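The trouble with detox kits that come in a box

By Mariama Eshun
21 Dec 2023 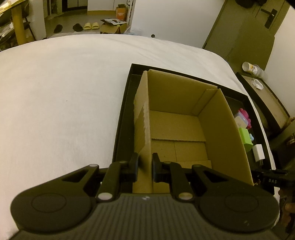 An open cardboard box in a black tray.

Every winter the adverts come back. This year the one following me around is for Fundance, a two-week "inner reset" made up of powders, teas and a little booklet telling you when to drink which. I am told it clears toxins. I have asked which toxins, twice, and been sent a discount code.

I don't think the people who buy these things are daft. My friend Anqi Li did a Mirkari cleanse in June and says she felt lighter for it. I'm sure she did. She also gave up wine, went to bed early and ate almost nothing but soup, and I'd expect to feel different after that too - with or without the sachets.

What bothers me is the evidence, or what passes for it. The Mirkari website boasts 3,065 happy customers. Happy compared with whom? There is no word on how many asked for their money back, or felt dreadful by day four and kept quiet. A star rating tells you that someone liked a parcel.

Kekeli Agbeko, who sells this sort of thing and argues with me cheerfully about it, says old remedies lasted because they worked. Plenty of old remedies lasted for centuries and did harm the whole time. Bleeding people was popular.

If you have a healthy liver and kidneys, they are already on the job. If you think they aren't, see a doctor and leave the booklet at home.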